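Baskets and a low shelf: sorting out the long table

The long table has a butcher-block top with black aluminium rails around it, and for most of the winter it collected whatever came through the door. In October I set out to give the small stuff fixed places. The budget was 100 dollars, and the shelf took most of it.

The shelf is the Sunby low model: one wooden board on a thin black metal frame. The uprights carry on past the board at both ends, which stops a basket from sliding off sideways. Assembly took 7 screws and a hex key. Ginevra Santoro had hers for two years before I bought mine, and she recommends retightening the feet after the first month.

The containers are a mix of black and yellow. I settled on open tops throughout. Lids get put down somewhere and then need storage of their own. 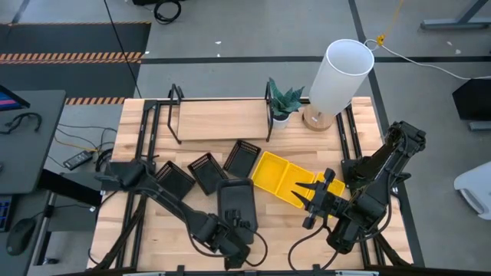
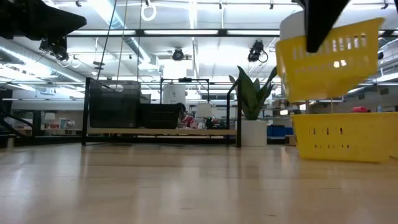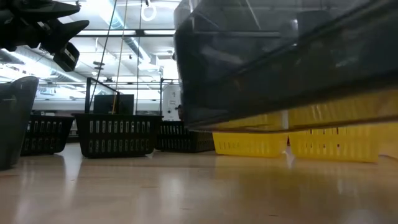

Black baskets and the pale wooden tabletop, from three angles.

Some notes on sizing. Measure the basket at the rim, as most of them taper and the base figure in the listing is of little use. Leave a finger's width between neighbours. Slotted walls let dust through, so anything fine (washers, seed packets, spare fuses) goes into a solid-walled bin.

The yellow tray with three compartments holds pens, tape and batteries, in that order from the left. I tried four categories first and the fourth was always rubbish.

Maksym Lysenko asked for the part number of the slotted baskets. The shop tag says 898, with no maker given. They stack when empty.

Still to do: labels, and a shorter cord for the lamp.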